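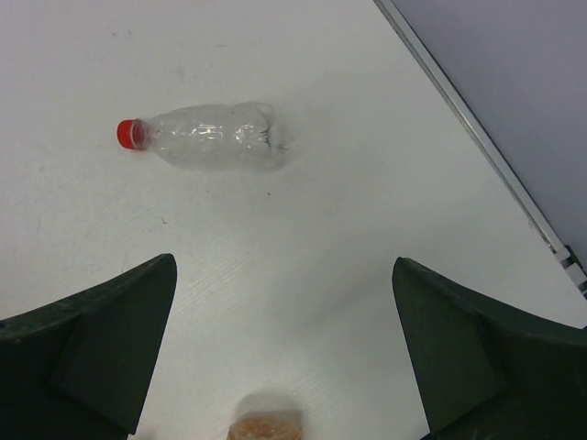
Course notes, unit 9: Grasp failures and what the log leaves out
Posted in October by the Voltside course desk

We use cookies to remember your reading position. Accept / Manage

Read the Diltwood fault report before class, and read it with some suspicion. A sorting cell running Tulivo control software dropped or missed clear bottles for most of a night shift. The log has 1619 pick attempts, and nearly all are marked "success". The bin at the end of the line said otherwise.

The vendor blamed lighting. Maybe. Clear plastic on a pale surface is hard to find: the lower outline fades into the background, glints break up the body, and a red cap is the one part any color threshold will like. But a missed detection should show up as a miss. These didn't.

Look at how success was defined. The Csonka gripper reported a hold whenever its fingers stopped short of fully closed. A sticky joint does that too – so does a finger catching on the table. No second check was made after the lift.

The safety side gets one line in the report. After 2 failed picks the arm was meant to stop and wait for a person. With no failures recorded, it never did, and it kept moving while staff reached in to clear bottles. I would not call that a lighting problem.

For class: write down what evidence would change your mind about the cause. "We retrained the model" is not evidence.

Comments (3)

gripfail: Our cell did the same with some 500 parts. Finger position alone is useless.

mo_t: Was there a guard door or not? The report doesn't say.

Course desk: It doesn't. Ask that in class.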